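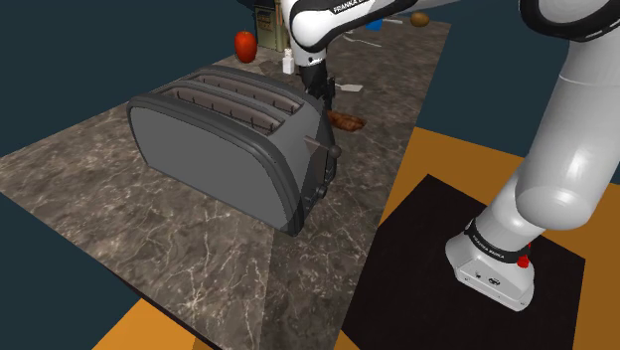
Gutari 1.2, reviewed
18/02/2020

Gutari promises to teach a policy to tidy a simulated kitchen counter, toaster and all, from 243 demonstrations. Ruoxi Yu and I gave it a fair go on a Franka arm. The paper's headline result uses 1000, a detail kept modestly in the appendix.

Random clutter layouts are a pleasure to set up. The wrist view earns its keep too: you get both fingers, the food between them and a great deal of marble.

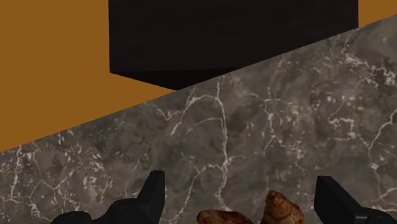
Verdict

Over 480 trials, grasping was good and placing was a matter of opinion. Changing the benchtop colour upset it more than moving the target. Worth a look if your GPU is idle and your supervisor is on leave.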